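Hinville Town at the halfway point of the season. A few posts on where we are and where I think we go from here.

We've got 23 points and the mood in the ground is worse than that deserves. Most of us expected a relegation fight. We're in lower mid-table with a young back four and a keeper in his first full season.

The trouble is what happened in November. Four league games, one goal, and that was a penalty. We had plenty of the ball in all four and did very little with it once we got past halfway. 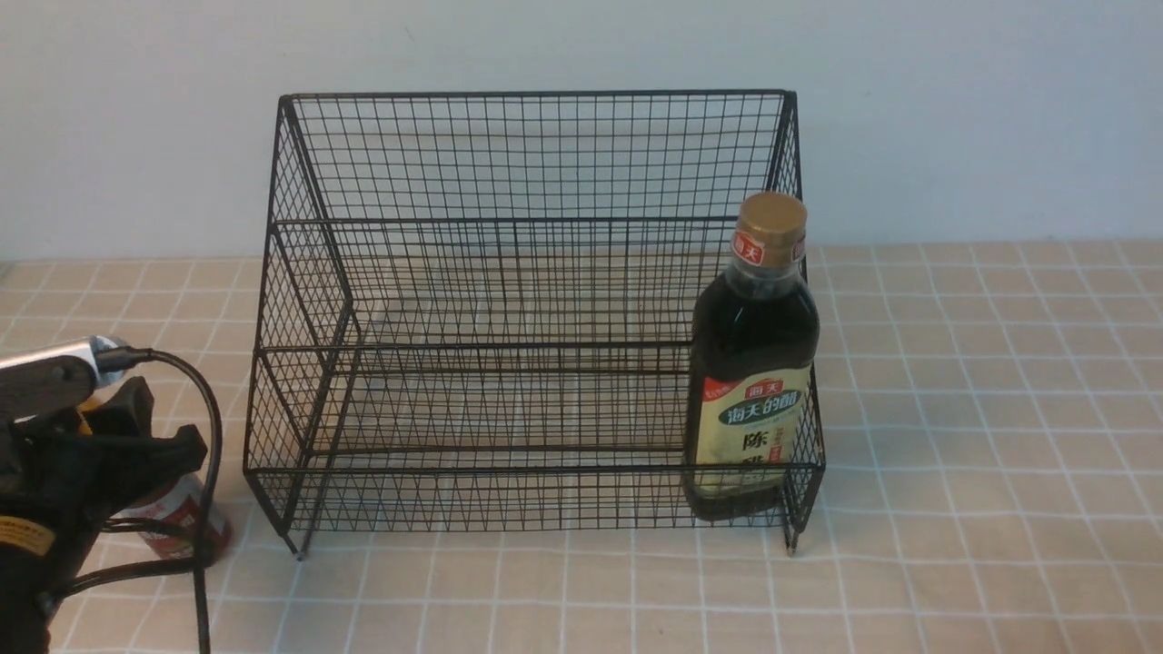

The goals dried up when we went to one striker. Before that we played two up front, went long early and picked up the second ball. It wasn't pretty but it got us wins at Clukomby and at home to Osmont Athletic.

I can see why the manager changed it. We were getting overrun in midfield and conceding late. The extra man has helped there — we've let in fewer since. But the lad up top is on his own for most of the match.

Clukomby away is the game I'd show anyone who doubts the old shape. 253 of us behind the goal, rain all afternoon, and their centre halves couldn't cope with two. We should have had more than the two goals we got.

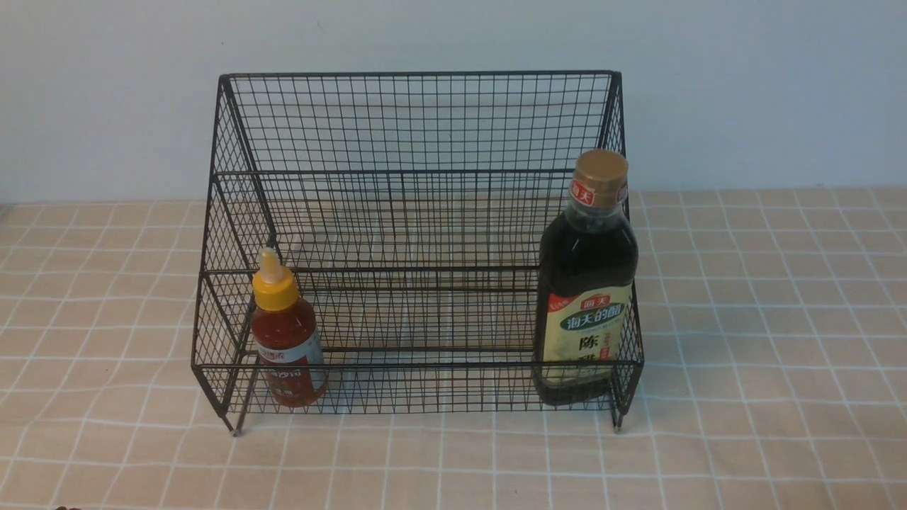
Black wire mesh rack on a checked cloth.

On to January. I'd be surprised if there's much money. The Szewczyk Roofing deal covers the shirts and the stand, and the last home gate was 733. That won't buy a forward.

So it's loans. One striker who can hold the ball up and one wide player who'll put a cross in first time. I'd leave the defence alone, they need games together more than they need competition.

16 players used in the last six matches, which is a small squad by anyone's standards. Two injuries in the middle and we're asking full backs to fill in — it happened at Osmont and we lost 3-0.

I think we'll stay up with a bit to spare. I'd go back to two up front at home and keep the extra midfielder away.

Posted 31/12/2021. Next home game is the Osmont return in the cup, pay on the gate, bring a coat.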